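Charging Cables and Phones: Frequently Asked Questions

Wernska Phone and Cable Help Desk
Page last checked Sat 11 April

These are the questions that come to our counter on Adusside most often. If yours is missing, ask at the desk or leave a note in the box by the door.

Do you sell cables or only lend them?

Both. Loan cables are free for 10 days with a library card or a Wernska visitor pass. New cables are in the rack to the left of the counter. Prices are on the rack and include tax.

How do I know which cable my phone takes?

Look at the port on the bottom edge of the phone. Most phones bought in the last few years have a small oval port and take a USB-C plug, which goes in either way up. Older Android phones often have a flatter port with one side narrower than the other. That is Micro-USB, and it fits only one way. Bring the phone with you if you aren't sure.

My cable fits but the phone won't charge. What should I check first?

Check the outlet with a lamp or something else you know is working. Then try a different wall adapter, then a different cable. Change one thing at a time. If none of that helps, look into the port with a flashlight. Pocket lint packs down at the back and keeps the plug from going all the way in. A dry wooden toothpick will usually lift it out. Turn the phone off first, and don't use a pin or a paper clip.

How should I lay out a cable on a table or desk?

Loosely. Give it enough slack to reach the phone without pulling, and let it curve on its own. A wide bend does no harm. The trouble starts with tight folds, especially in the first inch behind the plug, where the wires take most of the strain. Keep mugs and chair legs off it. 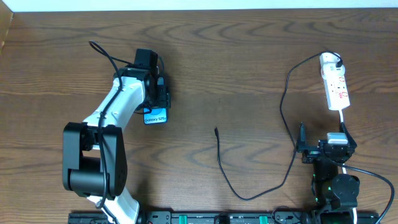 A black charging cable lying in a wide U on the tabletop, with a Galaxy S25+ held on its edge to the left.

Can I leave a cable plugged into the wall with no phone on it?

Yes. It uses very little power. Keep the loose end away from water and out of reach of small children and pets — cats in particular like to chew the thin ones.

What is the best way to store a cable?

Coil it in loops as wide as your hand and close it with a soft tie. Don't wrap it around the adapter. If the cable has been kept folded for a long time, lay it flat overnight before you use it again.

When should I throw a cable out?

Stop using it if you can see bare wire, if the plug is bent or scorched, or if it gets hot in use. Tape is not a repair. Old cables go in the Stefanou bin next to the main entrance, which is emptied once a month. Please don't put batteries or phones in it.

Can you repair my phone?

Dušan Michalík looks at charging ports on weekday afternoons. He can clean a port while you wait. Port replacements and cracked screens are sent out to Mustau, and you will get a quote before any work is done.

I lost a loan cable. What do I owe?

The replacement fee is on your loan slip. If you find the cable later, bring it back and we'll refund the fee until the end of September.

Who do I contact about an order for a school or office?

Ask for Marek Baláž in room 32, or call the front desk and dial extension 231. Orders of more than one box need a week's notice.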